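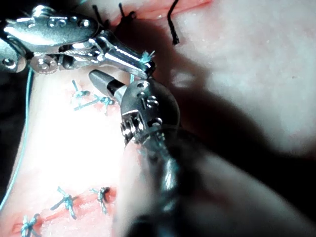 What's the pad for, exactly?
It's for practicing stitches, knots and closing a cut on something soft before you work on anything that matters.

I sell the Sinisine suture practice pad out of my little shop, and it's the one I reach for myself. The surface is a pale pinkish white, soft, with some give when you press a needle into it, and I like that you can see your thread against it (teal is my favorite, it shows up so well!). My old Fanon pad was so stiff my knots always looked better than they deserved to.

Cut your line, stitch it, snip the tails, move over and start again. Go easy on the tension at first. If the edges bunch up you're pulling too hard, and I still do that when I'm in a hurry.
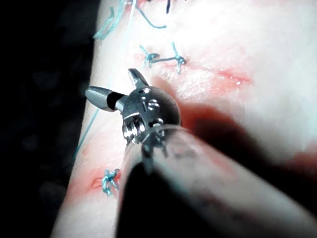
Oi-ling Yen asked me if clear line is okay to use, and sure, go for it, just put a good lamp over your table or you'll lose the end every five minutes. Frayed ends are a pain too, so trim before you thread.

Item 2138, pad only. Thread pack is item 433, sold separately. Wipe it with mild soap and water and store it flat, out of the sun. We were out all December but they're back on the shelf now, so write to me or Erlinda Bañez if you want a few for a class.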